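Search the forums
Search titles only
Advanced search

Mellari pushed back to January

tannerbrook
Posted 2021-08-07
Juvach put a statement up this morning. Mellari is off the autumn list and is now down for January on everything. They say the PC build is ready, but the handheld version drops frames in the flooded district and they want to ship the lot together. Pre-orders stay valid. If you backed it you can ask for a refund through the store page until the end of the month.

I backed it at the second tier and I'm leaving my money in. It's a small team and this is the first time they've moved the date.

oxlip_31
It's the second time. The campaign page said spring, then they changed it when Femness came on as publisher. There was no statement that time, they just edited the page.

tannerbrook
Fair enough, I'd missed that.

Sandpiper Joe
I asked for my refund ten minutes after reading it. The game may well be good, but I've been waiting on this one since the first demo and I can buy it in January like anybody else if the reviews are all right. Took two clicks, no argument from them.

MehwishM
Those of you with the demo, did they ever fix the double jump off moving platforms? In the version I have you lose the second jump if the platform is going down. I sent it in as a bug and got a reply from Borghild Sandberg saying it was meant to work like that, which put me off a bit.

I've been drawing out my own map of the second world while I wait, as the one in the menu doesn't show the lifts. New sheet for the lower half:

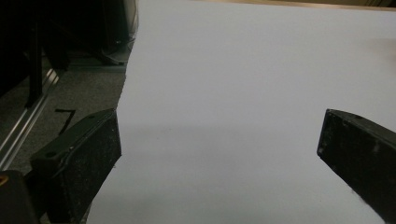

Sheet for the lower half, nothing on it yet

If anyone has the shard locations under the pumping station I'd be glad of them. I have 1,595 out of 1,918 and I think most of the missing ones are down there.

oxlip_31
The jump is the same in the newest demo. I don't mind it. Once you know, you jump earlier. Sastry did the same thing and people called that one a classic.

MehwishM
Sastry told you about it in the first level though. Mellari doesn't.

Sandpiper Joe
Agree with Mehwish. If it's deliberate, put a sign up.

gullwing_pat
Shards: there's a run of them behind the third pump, go in from the left side and drop. Another lot above the lift shaft, but you need the glide. I've got roughly 1,000 and gave up after that, so I can't help with the rest.

On the delay, I'd sooner they put the PC version out now and let the handheld follow. Holding back a finished game for a port makes no sense to me.

tannerbrook
They'd get complaints either way – half the backers picked handheld.

gullwing_pat
Then those backers can wait and the rest of us can play it.

MehwishM
Thanks Pat, third pump was one I hadn't tried. Will mark it on the sheet tonight.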